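Home Projects Notes About Older posts

Week whatever of robot club

I said in May that I would write up our sessions properly, and then I didn't, so this one is a catch-up. We're the evening group that meets upstairs at Londoño, and our project this term has the very grand name of Rarport. What it means in practice is that we teach a machine to pick up ordinary things by doing the picking up ourselves, over and over, with a gripper in one hand — and then we feed the recordings to a model and hope.

The target we set ourselves was 1000 clean grasps before the Brelovow meet. We're on 307. I know! It sounded like so little when we wrote it on the whiteboard.

Part of the trouble is soft stuff. Hard objects are pretty easy once your wrist gets used to the weight of the tool. You line up the two fingertips, squeeze, lift, put it back, next. Pouches are a different animal. They sag, they fold, they slide along the table in front of the fingers, and if you come in too flat you just push the thing toward the plants. I lost most of one session to that (and I was in a mood by the end of it, sorry everyone).

What helped me was closing the fingers almost all the way before I got near the pouch, checking they met evenly, and only then opening up and going in from above. It adds maybe 3 seconds to each try and I don't care, my keep rate is way better. The other half of the group thinks I'm being fussy. They go in wide open and fast, and they get more tries in, so we'll see whose recordings train better.

We also had a long argument about whether to clear the table completely between runs. I'm in the leave-it-messy camp. The judges at Brelovow won't hand us a bare table, and some 500 runs over the same tidy surface would make me nervous. For now we move the pouch after every try and leave the greenery alone unless it gets in the way.

My forearm is sore, by the way. Bring a drink, and swap hands if you can stand it. I can't, my left hand is useless at this.

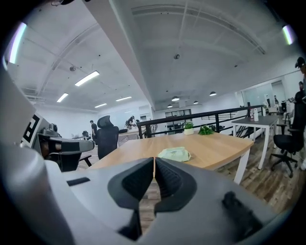

Next up: Nanon

Nanon is the name we gave our training script, and it's the part I understand least. I'm sitting in on the next run with a notebook and a lot of questions, so expect a longer post with more complaining in it.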